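Packing table check, Thursday, May 7, 2026
Done by me, Charmaine. Copy to Lindiwe Nkuna.

1. Box in good shape, bracket inside: OK. No padding yet, and I'd love some before this goes to Maketti! 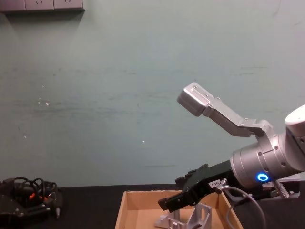
2. Table cover flat: mostly. A few soft creases, so I'll smooth those (again).

3. Organizer lid and latch: fine by me. Let's keep it by the wall.

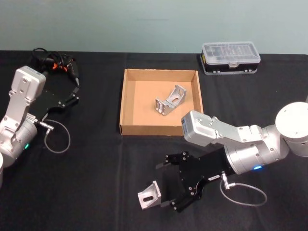

4. Glue gun cord: needs work. It's all loops, please wrap it properly before it goes on the shelf.

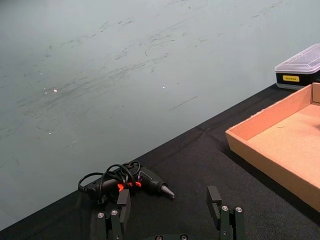 5. Wall: scuffed. Wipe it down, I last did it in February.

Next check in 14 days.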